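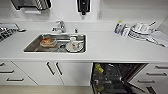 Wendell Whitfield told us in our first review that loading a dishwasher was too much for one semester, and that we should pick up a single mug and be happy with it. We kept the dishwasher in the plan but cut the task down. The robot would take dishes from the sink and put them in the rack, one at a time, with the door already open.

Our team was Ezekiel Villanueva, Ansel Yazzie and Rafferty Park. We called the project Maka. Ezekiel wrote the grasp planner, Ansel did the training, and Rafferty built the test log and kept it up to date, which was more work than any of us expected.

Data

We collected 432 demonstrations at the kitchen counter. Each one covers a single item, from the first reach to the release. We threw out 66 of them. Most of those had a bad time stamp from the wrist encoder, and the rest were stopped early by the operator. Between demonstrations we moved the dishes in the sink so the model would not learn fixed positions.

Training

The first model was trained for 900 steps and did badly on anything made of glass. It closed the gripper too high on the rim of a bowl, or went for a reflection on the steel. Adding more glass bowls to the training set helped. Turning down the learning rate did not.

Mugs were the easiest items. A mug standing on a plate was harder - the model often reached for the plate first. We added an ordering rule that always picks the tallest item, and left it in for the final tests.

Results

In the final round on 8 February 2020 the robot placed mugs and plates in the rack on most attempts. Bowls still failed 9 times, mainly at the lift. Cutlery was left out of the tests.

Open problems

The arm is slow near the faucet because we set a wide safety margin there. Ansel has a smaller margin working in simulation but it has not been run on the arm. Food left in a bowl also changes how it looks to the model, and we did not test that on its own. The log and the training code are in the Maka folder on the class drive.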